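Welcome, and thanks for stopping by! We get a lot of the same questions at Rivia Furniture Swap, so Consuelo Vallejo and I sat down with a big pot of coffee and tried to answer them all in one place. If yours isn't on the page, please write to us anyway. We like mail.

## Frequently Asked Questions

**What is the Furniture Swap?**

It's a big, cheerful afternoon where people from all over the neighborhood bring furniture they've stopped using and take home something they will. No money changes hands for the furniture itself. We hold it twice a year, once in spring and once in September, and the next one is on 7th April in the old Lopes building.

**Do I have to bring something to take something?**

You don't! Plenty of folks come empty-handed because they've just moved, or their kid is off to a first apartment, and we're happy to see them. We only ask that you wait until the second hour, so the people who hauled a dresser across town get first look.

**What does it cost?**

Entry is $4 for each household, and that goes toward the hall and the van. Children come in free, and so does anybody who signs up for a setup shift.

**What kinds of furniture do you accept?**

Anything that one or two people can carry and that you'd be comfortable giving to a friend. Chairs, bookcases, nightstands, lamps, coffee tables, small desks. Scratches are fine (half of my own living room is scratched), but please no mattresses, no cribs, and nothing with a live woodworm problem. Small storage pieces go faster than anything else, so if you have one sitting in a closet, do bring it along.

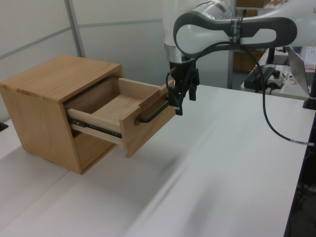
*A small oak cabinet with a single drawer and a black bar handle.*

**Should I clean or fix things first?**

A good wipe-down is plenty. Empty the drawers, please, and check the very back of them too; Olga Montes once found a full set of somebody's baby photos in a sewing table, and it took us weeks to get them home. If a drawer sticks, rub a plain candle along wooden runners, or brush the dust off metal slides and try again. Loose screws in a bag taped underneath are fine.

**Can somebody pick my things up?**

Yes, within the town limits. Iulian Sandu drives the van the day before, and his list fills up early, so send us your address and a rough size for each piece.

**What happens to whatever is left?**

We keep it for a week in case anybody has second thoughts, and then it goes to the Hilar Street thrift shop.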